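Drikano to Extend Spare Parts Supply for Yeoman Sewing Machines

Talotside, August — Drikano will keep replacement parts for the Yeoman line of household sewing machines in stock for 25 years after the last machine of each model is built. 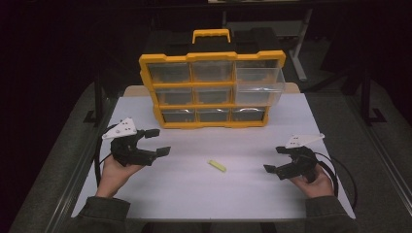

Most owners who give up on a machine do so over a part that costs less than lunch, according to Emlyn Rosser, and the new term is meant to cover belts, bobbin cases, feed dogs and tension springs as well as motors.

The parts list now holds 888 items. Of these, 500 are common to all Yeoman models and can be ordered without a serial number. The rest are tied to a model and require the number stamped under the base plate. Orders received before 2 p.m. ship the same day, except on Sunday.

Drikano has also changed the way small parts are packed. Screws, washers and springs were sold in mixed kits until this year. They are now sold singly or in packs of 3, with the thread size and length printed on the label. Older kit numbers remain valid and will be matched to the new ones at checkout.

Parts for machines sold under the Plostel name are included where the fittings are the same. Plostel motors and foot controls use a different connector and are not covered by the new term.

Repair shops with a trade account keep their present discount. Service sheets for all current models can be downloaded free of charge; sheets for older models will be added as they are scanned.

Trade and press inquiries: Roland Wainwright, Parts and Service, Drikano, Talotside.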